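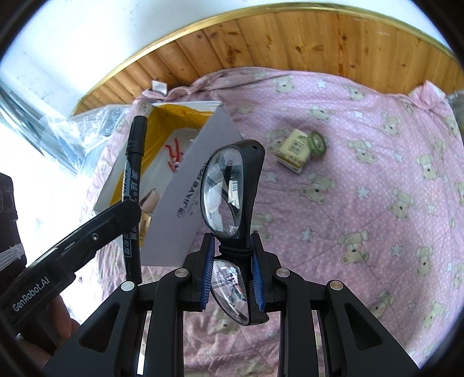 What do we do with the gripper pose when the tracker loses itself for a few frames in the middle of a grasp?

Split the episode at the gap and keep both halves, unless the gap falls while the fingers are closing, in which case the whole episode goes in the reject folder. I've gone back and forth on this, and the notes below are how I got there.

October 2021

Spent most of the day in the alignment code for the hand-held clips. Muchen Du has been saying for ages that our interpolation is too friendly, and I finally sat down and plotted it properly. He's right (sorry, Muchen). Witer fills any hole in the pose track with a straight line plus a slerp, and it doesn't write down anywhere that it did so. You open the episode afterwards and it looks gorgeous, smooth as butter, and the policy then learns that a hand glides in a perfectly straight line right when it's doing the fussiest bit of the job.

So first change: Witer now writes a per-frame flag called filled. Zero for tracked, one for interpolated. Took me ten minutes to write and two hours to get through the loader, which assumes every channel is a float and falls over on anything else. I cast it to float. Don't judge me, I'll fix the loader in the Rocha branch where it belongs.

Eyeglasses have turned into my favourite test object for this. Black frame, clear lenses, reflections sliding across the lens whenever the wrist turns, and if you take them by the bridge one lens sits up towards the middle of the view and the other hangs down between the arms of the gripper. The feature matcher loves the reflections. It picks up corners in them, tracks them happily and reports wonderful confidence, and of course those corners are moving with the reflection and have nothing to do with the room. A busy bedspread behind helps a lot, all those dots and stars and little bears, so the matcher has plenty of honest texture to fall back on. A plain white wall gives it next to nothing.

What I tried, in order:

Masking only the gripper body. Cheap, since it sits in the same part of the image all the time. Helps with the linkage, does nothing for whatever's being held.

Masking a fixed wedge above the finger pads as well whenever the width channel says closed. Better! Reprojection error came down on every clip I tried. The catch is that closed on a skinny thing like a glasses bridge reads almost the same as closed on nothing, so the wedge also goes on for empty closes and throws away good features. I can live with that.

Segmenting the held object per frame. Lovely results, far too slow on the Forkidton machine, and it lost the lenses half the time anyway because it saw the bedding through them and called it bedding. Fair enough, really.

Going with the second one. The wedge is set to 36 degrees in the config under held_mask_angle, please leave it alone until I've rerun the old batch.

Now the gap length. The old setting allowed 9 frames before Witer gave up. I've dropped it to 6, and anything longer gets split. Teodora Popescu wanted zero tolerance while the width is changing, and I argued with her about it over lunch and then came back and looked at the plots and changed my mind. While the fingers are closing, even a short straight line puts the contact point in the wrong spot, and for something you grab by a narrow bridge that's the difference between holding it and poking a lens. So her rule is in. It checks the width derivative, smoothed, with a bit of padding on either side.

One thing I haven't sorted -- the width channel lags the pose. You can see it if you tap the fingers shut and watch both traces, the pads meet on video and then the number catches up. For now the padding hides it. That's a bodge, and it'll bite us when we go to the faster clips. Zullidora has a calibration routine for latency that I think we could lift nearly whole. Muchen knows that code better than I do.

Also renamed the reject folder from bad to rejected_tracking, so any script with the old path will quietly write to nowhere. Mine did. Grep before you run.

Next up:
rerun the May batch with the filled flag on and compare the reject lists
unit test for a gap that starts before the closing and ends after it
ask Teodora whether her planner wants the split halves as separate episodes or with a shared parent id
loader, properly this time -- no floats pretending to be flags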